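Kosell K3 Bench Arm, demo unit

Runs on a wall outlet, fits on a kitchen table, and is available to visit before you buy. We demo it at our Unoddale shop every afternoon in June from 3 p.m. Bring your own awkward objects. People do, and the arm has opinions about most of them.

Mutua Mwakyusa runs the session and will let you drive, up to a point.

Demo unit price: $1,471
Refundable deposit: $359
Gripper: two-finger, black
Coffee: included, not recommended

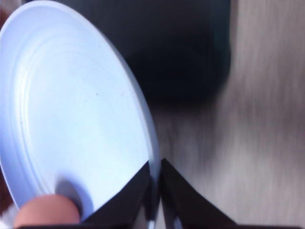 Kosell gripper at work, white disc held by the rim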